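**Sevska opens its repair and spare parts service to small workshops**

Simora, 13 May 2018

Sevska, a supplier of electrical parts for small businesses, is pleased to announce a new service for workshops, farms and family companies which want to keep their old equipment working. The service starts in July and will be offered first from the Sevska building in Simora.

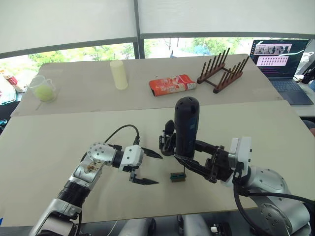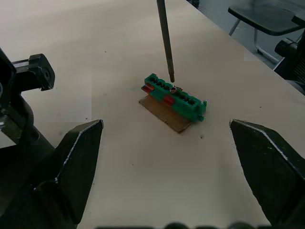
Many small companies throw away a good machine when only one small part of it is damaged. A pump, a saw or a bakery mixer can be strong and healthy inside, but the place where the wires come in is broken, and the maker no longer sells this piece. A part like the green terminal block connector with red tabs, which lies here on a little piece of brown cardboard, costs very little compared with a new machine. Still, the owner must know which type it is, how many wires it takes and what can be used if the same type is not made any more. In our experience this search is the most difficult step for the customer, and many people give up on it.

The new service wants to make this search short. A customer sends the old part to Sevska by mail or brings it to the counter. Our staff will identify it, write down its size and its type, and answer with an offer inside four working days. If the exact part is in our stock, it is sent the same day the customer accepts. If it is not, the customer receives a proposal for a replacement, together with a drawing which shows how the wires should be moved from the old part to the new one.

At the start, the catalog of the service has 789 connectors, switches, fuse holders and relays. From these, 378 are for machines that their makers do not support any longer. These older parts were the reason to begin the project. They come mostly from the stock of Subramaniam, a family wholesale company which closed its shop and agreed to sell its complete store of parts to us. It took one full winter to sort the boxes. Some had no label, and a few had a label which belonged to another box.

"We grew up as a company with customers who repair things," says the management of Sevska. "They do not ask us for a new machine. They ask for a small piece of plastic and metal, and they need it before the harvest or before the weekend market. For a long time we had to tell them that we could not help. Now we can say yes more often — and when we must say no, we will say it quickly, so they do not lose time."

**Prices and conditions**

Identification of a part is free for the first part in each order. For more parts there is a small fee, and it is taken off the bill if the customer buys the replacement from us. There is no minimum order. Parts which were sent to us are returned with the offer, also when the customer decides not to buy.

We kindly ask customers to cut the power and to take a picture of the wires before they remove anything. Please put each part in its own bag and write the name of the machine on it. Parts that carry oil or dust should be wiped with a dry cloth first. Sevska does not accept batteries or parts which contain mercury.

Work inside a machine should be done by a qualified electrician. The service sells parts and gives drawings, but it does not replace the advice of a professional who can see the machine.

**Cooperation with Trendo**

For customers who live far from Simora, the parts can be left at any Trendo hardware store in the region. Trendo will collect the packages and bring them to us two times each week, without extra cost. The order forms will be available at the Trendo counters from the first day of the service, and they can be filled in by hand. An online form is in preparation — it will be opened when we are sure that it works well on a telephone.

**About Sevska**

Sevska sells electrical parts, cable and small tools to workshops, farms and installers. The company has its office, store and counter in Simora.

**Contact for press and customers**

Sevska, Customer Office, P.O. Box 2072, Simora. Printed copies of the parts catalog can be ordered by mail at this address and are free of charge for schools and training centers.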